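Folding a compact umbrella so it fits back in its sleeve
Forum > Around the House > Small Stuff

puddlejumper_5
Posted September 1, 2021

OK so I have a light purple folding umbrella, a Sotico, and I love it, except that every single time I close it I end up with a fat wad of fabric that won't go back in the sleeve. I've had it since March and I still can't get it looking like it did in the store. Do you all start from the handle end or the tip end? Does it even matter? 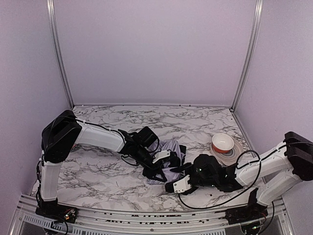
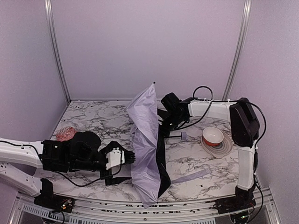
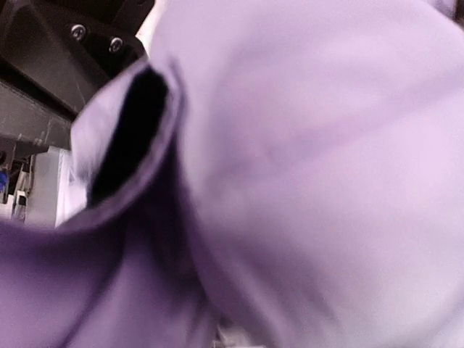
My usual routine is to shake it out, grab the whole bundle in one fist and twist until it gives up. Then I hunt for the strap, which by then is trapped somewhere in the middle of the roll, so I unroll it and start over. My sister says I should forget the sleeve and let it hang by the door, but I carry it in my work bag and a loose umbrella eats my keys.

Sotico_or_bust
Tip end is hopeless, at least for me. Hold it by the handle with the top pointing at the floor and let the fabric hang. Then pull each panel out flat like a page in a book and lay them all around the same way. Strap panel goes last so it ends up on the outside. Mine takes me 12 seconds now (yes I timed it, it was a slow day!)

gray_area
Disagree on pointing it down. The panels flop over each other and you lose track of which one you did. I lay mine on the kitchen table and smooth one panel at a time. Slower, sure, but the creases come out much nicer.

Sotico_or_bust
If you've got a table handy, great. I'm usually in the doorway of a bus.

gray_area
Fair lol

mossybench
Which way are you rolling? My old Elberg only behaves if I go the same direction as the strap. Went the wrong way for two years and the snap never reached.

puddlejumper_5
Ohhh. I have no idea which way I go, I think I switch. Going to check that tonight.

tuckandroll
I'll be the grump here. Stop twisting! Twisting puts wrinkles in the canopy that never leave, and it can tug the stitching off the rib ends. Pull flat, wrap snug, done. And don't roll it up damp, leave it open in the tub overnight first.

mossybench
Mine has been twisted daily for ages and the stitching is fine, so I don't buy that part. Agree about the damp though, it stinks.

puddlejumper_5
Tried it on the table with the strap panel last and rolled toward the strap. Much thinner roll! The sleeve goes up to the last inch and then sticks, so I'm not all the way there. Anybody ever just sew a bigger sleeve?

gray_area
I cut the leg off some old leggings. Works great, looks awful.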